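# The Slow Arithmetic of Hard Water

Water picks up calcium and magnesium as it moves through limestone and chalk. Once it is heated, part of that load comes back out as scale. The chemistry has been understood for a long time, yet most households still deal with hardness by guesswork, and most small businesses deal with it only when a heating element fails.

Hardness is usually reported as milligrams of calcium carbonate per liter. The town of Ornaditz, which draws from a chalk aquifer, supplies water at 400. At that level a kettle shows a white film within days, and soap forms a gray curd before it forms a lather. Rekine, in the next valley, is fed by an upland reservoir and reads 11. The two towns share a bus line and a hospital. They do not share a plumber's price list.

Scale conducts heat poorly. A thin layer on an immersion element forces the metal to run hotter to deliver the same output, and the hotter metal deposits scale faster. Failure tends to come at the terminals or at a bend, where the coating is uneven. Tank heaters suffer at the bottom, where loose flakes settle and bake into a crust. Tankless units have narrow passages and lose flow first - often the only early sign is a shower that turns lukewarm when a second tap opens. 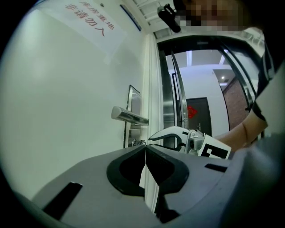
Ion exchange remains the standard remedy. Water passes through a bed of resin beads that hold sodium, and the resin trades sodium for calcium and magnesium. When the bed is spent, it is flushed with brine and the process starts over. Timer-based softeners flush on a fixed schedule whether the resin needs it or not. Metered units count the gallons and flush on demand, saving salt in any house where use varies from week to week.

A municipal survey carried out in Ornaditz in April covered 3,561 homes. Many softeners were set for the wrong hardness, usually the factory default, and the water leaving them was only partly treated. Correcting the setting takes a test strip and a few minutes with the manual.

Descaling is still needed where no softener is fitted. Citric acid works on kettles and coffee machines and is gentle on most seals. Stronger acids clear a heat exchanger faster but attack aluminum and some plated parts, so the maker's instructions should be checked first. Rinse twice, and run one full tank to waste before drinking from it.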